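Tuesday walk-through, Limdale repair shop — my comments

I do this one every June and I still find new things to grumble about, so bear with me. Same list as the Skov building, plus a few extras I scribbled in. 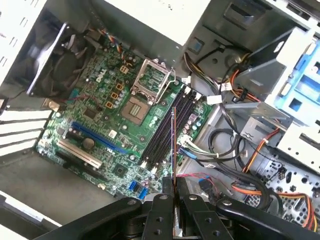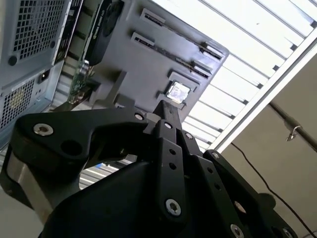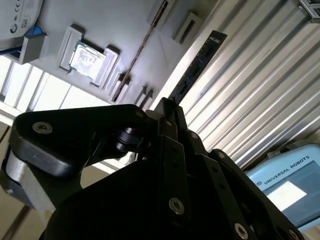

Desktop computer parts, Limdale. The Dell board is in the first one.

Exits and aisles — OK. Back door opens all the way now, hooray! The Henia pallets have crept over the yellow line again though, so please shove them back.

Extinguishers — 3 on the wall, tags current. The one by the sink is hiding behind a coat rack. Move the coat rack!

Power strips — FAIL. Two plugged into each other under the front desk. I unplugged them and left a note (a polite one).

Ladder — OK, the 300 lb label is still readable. Feet are getting smooth, so I'd budget for a new pair.

First aid kit — almost. Plenty of bandages, no eyewash. Prodia order is in.

Lighting — stairwell bulb flickers. It's on my list from last time too, sigh.

Storage room — shelf 157 leans. I wouldn't put anything heavy up there until it's bolted.

Recheck on the strips and the shelf next week, I'll bring my own screwdriver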